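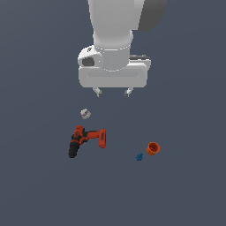 White arm and gripper housing, computer render.

Subject: Re: [print-workflow] Light greys dropping out on uncoated stock
From: Chiến Lương
To: print-workflow list

Hamish Galbraith wrote:

> We moved the Holtville handbook from coated to uncoated in September
> and the pale tints have gone. Anything under a 7 per cent tint prints as
> bare paper, and the table shading now stops dead halfway across
> the wider tables. Same PDF, same Akix front end, same queue. I have
> swapped the stock setting from "coated" to "uncoated" and it made the
> dark areas better and the light ones no different. The supplier says the
> paper (Drendeo, natural) is within spec. Is this the profile, or
> do I need to recalibrate the engine?

Calibrate first, but I don't expect that to fix it. Calibration on the Akix brings solid density back to target and evens out the middle of the curve. It has very little say in the bottom few per cent, where the engine either lays down a stable dot or doesn't.

Check the screen before the profile. The default for text jobs is a fine line screen, and its smallest dot is too small to hold on a rough surface. Open the queue, find the halftone setting under the page options, and move it one step coarser. On our machine that brought back everything down to a 2 per cent tint. You will see a slight grain in photographs if you look closely. For a handbook I would accept that.

Next, see whether the tints in the PDF are single-channel black or a CMYK build. Table shading exported from office software often arrives as RGB grey, and the front end will convert it to four colours unless told otherwise. At light values each channel then falls below the threshold separately and you get nothing. There is a "pure black for neutral RGB" box. It applies to vector objects and text only, so placed images will still go through the profile. Someone here will know whether the newer release covers images as well — ours doesn't.

On the stock setting: "uncoated" changes fuser temperature and transfer voltage as well as the curve, so leave it on. Natural shade is also darker than the white the profile assumes. If the proof is made with paper simulation turned on, the front end will tint the background and hide the very step you are trying to measure. Turn it off for testing.

For a test page I use a plain ramp, black only, in 1 per cent steps, with a second copy built as RGB grey underneath. Print both on the real stock after the engine has warmed up. If the top ramp holds and the lower one breaks, it is conversion. If both break in the same place, it is the screen or the engine.

My ramp file is in the list's shared folder under Hầu, page 91 of the test set. Send back the first patch you can see on each row, and the halftone setting you used.

Chiến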